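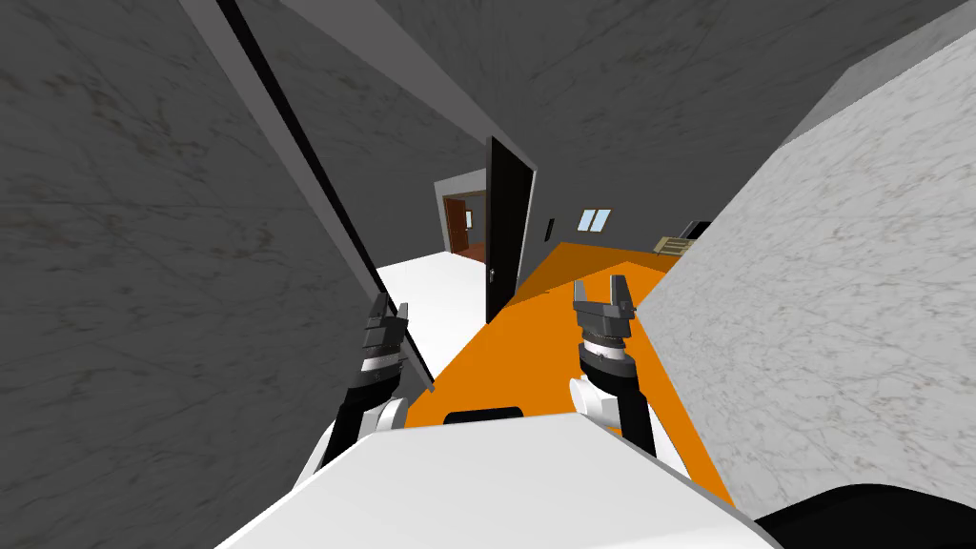 TOP 1: Stand der Simulationsreihe Türöffnen
Die Reihe im Projekt Tralia umfasst inzwischen 1.340 Episoden mit zweiarmiger Steuerung. Ausgewertet wird getrennt nach Türfarbe und Bodenbelag. Die schwarze Tür mit dem kleinen silbernen Griff bleibt im Satz, ebenso der orange Boden. Fast 19 Prozent der Episoden gelten nach dem Kriterium von Nudstead als ungültig. Das Kriterium wird bis zur nächsten Sitzung überprüft.

TOP 2: Handgelenkkamera
Pakton schlägt vor, die Ansicht vom Handgelenk stärker zu gewichten als die Kopfansicht. 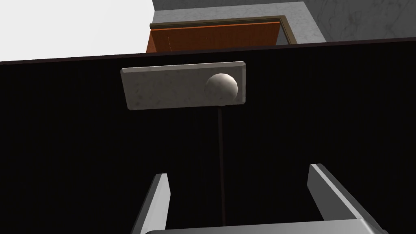
Ein Vergleich mit 7 Trainingsläufen liegt vor, die Streuung ist noch zu groß. Beschluss: 2 weitere Läufe mit unveränderten Startwerten, Ergebnisse im April.

TOP 3: Kopfansicht
Die Neigung der Kopfkamera wird künftig je Episode gespeichert. Ngau passt das Dateiformat an.

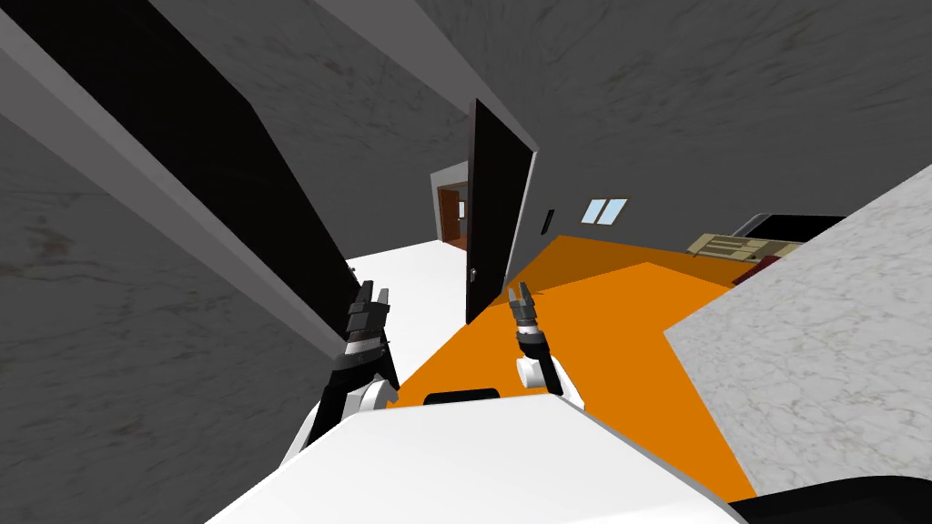
TOP 4: Verschiedenes
Der Rechencluster ist ab 18 Uhr wieder frei. Keine weiteren Punkte.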